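Hornow Suite for Concert Band – Full Score and Parts
Sheet Music / Concert Band / Grade 3
July – posted by Kiều Hà

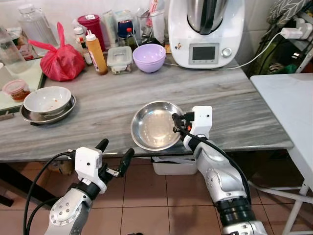 Stainless-steel bowl on a marble-patterned countertop.

Composed by Folasade Mohammed and arranged by Toàn Lưu. Published by Esine, catalog no. 2000. The set contains one full score and 18 parts. Playing time is 14 minutes. Parts are printed on letter-size paper – the score is oversize and spiral bound. Replacement parts are sold singly. Percussion requires four players.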